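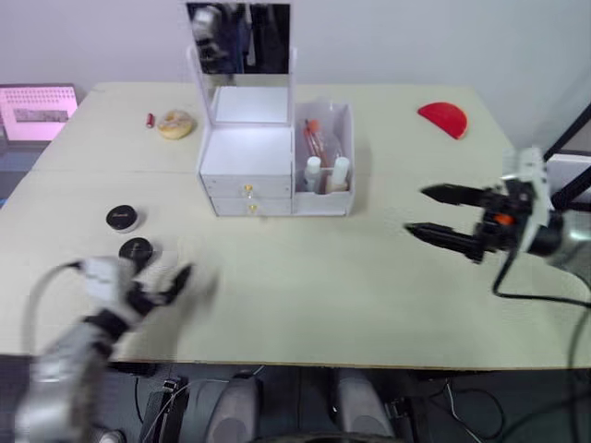

Cleaning up black sand concentrate with a pan

I brought home a bucket of concentrate from Brirkenport in May and put off panning it for ages. Don't be like me!

1. Screen it first. I use a 30 mesh sieve and pan each size on its own – mixed sizes drive me nuts.

2. Add a drop of dish soap to the water so the fine gold doesn't float off.
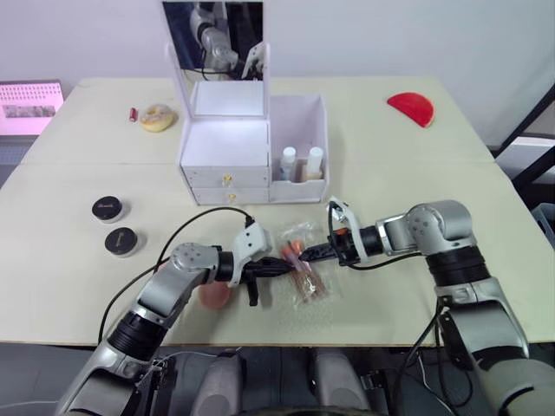 3. Pull the magnetite with a magnet wrapped in a baggie. Go over it twice, as gold gets trapped in the clumps.

4. Swirl slowly in a small pan, tap the rim, and suck up the colors with a snuffer bottle. Mahlet Gudeta taught me to save the leftovers and run them again, and I always get a few more specks.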